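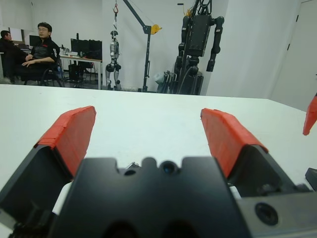

Waldemar Jakubowski objected that a stockroom is never really short of space, only short of decisions about what to throw out. He made the remark at a planning meeting in Driston, where a parts wholesaler was about to rent a second building, and it is a useful place to begin a chapter on inventory.

Chapter 4
Holding Stock

Chapter 3 dealt with purchasing: how a business picks its suppliers and how it agrees on a price. We now turn to what happens between the day goods arrive and the day they are used or sold. Goods in this position are called stock, or inventory, and every business that handles physical items has some.

Stock costs money in ways that are easy to miss. The purchase price appears on an invoice. The cost of keeping the item on a shelf does not. It is spread over rent, heating, insurance, wages and the interest on money that could have been used elsewhere. Accountants group these under the term holding cost and usually state it as a yearly percentage of the value of the goods.

The Driston wholesaler carried 393 separate lines. When Birutė Sakalauskas went through the sales records for the chapter's main case, she found that 255 of them had sold at least once in the past year. The rest had not moved. Many had been ordered in bulk to earn a discount, and the discount had long since been used up by the cost of storage.

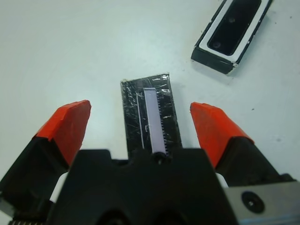 Small items cause more of this trouble than large ones. A pallet of boilers is hard to ignore – someone has to walk past it. A drawer of fittings can sit for years, and each count simply carries the same figure forward. For this reason many firms count their small parts on a rotating schedule, a few drawers at a time, and leave the full count for November.

There is also a cost to holding too little. If a customer asks for a part and the shelf is bare, the sale may be lost, and the customer may not come back. This is the stockout cost. It is harder to measure than holding cost, as a lost sale leaves no record unless a clerk writes it down.

The task of the inventory manager is to balance the two. Section 4.1 sets out the terms used in the rest of the chapter. Section 4.2 introduces the reorder point, using figures from Peteo, a bakery supplier with short shelf lives and daily deliveries. Students who have not yet read the notes on averages in Chapter 2 should do so before starting it.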